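Speaker notes: The Flat Places in Your House
Stullstead Public Library, Saturday talk, Aug 1, 2026

Opening (let people get their coffee first)

Good morning, everybody, and thank you for coming in on a summer Saturday when I'm sure the lake was calling. I gave a version of this talk at Kandholm in the spring and it ran long, so I've promised the library I'll keep one eye on the clock. If you see me start in on my grandmother's sideboard, please cough.

What I want to talk about this morning is tables. Well, tables and counters and dresser tops and that ledge by the front door, all the flat places where we put things down. I've been helping people sort out their homes since 2000, and in all those years I have hardly ever been called in over a closet. People say it's the closet. Then I come in, we sit down for a chat, and there's no room on the kitchen table for two cups.

(Pause. Someone usually laughs here.)

Where the stuff comes from

Ask for a show of hands: who has a piece of mail on the kitchen table right now? Keep them up if it's been there since last week. Lovely, thank you, you're among friends.

A flat surface at waist height is about the friendliest thing in the world to a tired person. You come in with your hands full and there it is. I don't believe in scolding anyone over this, and I do it myself with my reading glasses and the library books (sorry!). But it helps to know which things are visiting and which things have moved in. The mail is visiting. The lamp lives there. The trouble starts with the in-between things, the screwdriver from when you fixed the drawer, the jar you meant to give back to your neighbor.

Tell the Prudau story: the couple with the big dining table who kept 142 postcards on one end of it and ate at the other. They didn't want to lose the postcards, and why should they? We put them in an album, the album went on the bookcase, and they had their dinner guests back by September. Mention that they still take the album down after dessert.

Things that live out

Some things truly do need to be out on the table, and I want to stick up for them. Tissues, for one. I have never met a tissue box that did any good inside a cupboard. A speaker is another, if you like a bit of radio with your breakfast. Let these have a steady spot and stop feeling guilty about them.
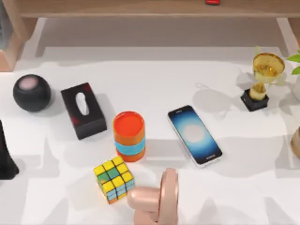

The 30 minute try-out

Slow down for this part, people like to write it down.

1. Pick one surface. Only one, please, and start with a small one. The bedside table is a good beginner's surface.

2. Take everything off and put it on the bed or the floor. Wipe the surface down. Stand there and enjoy it for a moment, you've earned it.

3. Put back the things that live there. Go by what you reached for this week, and leave what you might reach for someday on the bed.

4. Walk the rest to wherever they belong. If you find something that doesn't belong anywhere, it goes in a basket, and the basket gets looked at on Sunday evening.

5. Stop when the timer goes, even if you're in the middle of it. I mean this. I've seen more good people worn out by one heroic Saturday than by ten years of clutter.

A word about other people

Somebody always asks about husbands. Or wives, or teenagers. My advice is to leave their flat places alone and give them one that's all theirs, a tray or a corner of the counter, and then hold your tongue about what's on it. At our house the tray by the back door is not mine, and I walk past it every day with my eyes on the ceiling.

(If time is short, skip the bit about the garage workbench.)

Questions and wrapping up

Leave plenty of room for questions. Likely ones: what to do with paper (go through it standing up, near the recycling), what to do with gifts you don't care for, whether baskets are cheating. They aren't.

Remind everyone that the Fung handout is on the chair by the door, two pages, with the steps in large print. The next talk is on kitchen drawers, and the sign-up sheet is at the front desk. Thank the library for the coffee, and please remember to bring the cups back to the cart.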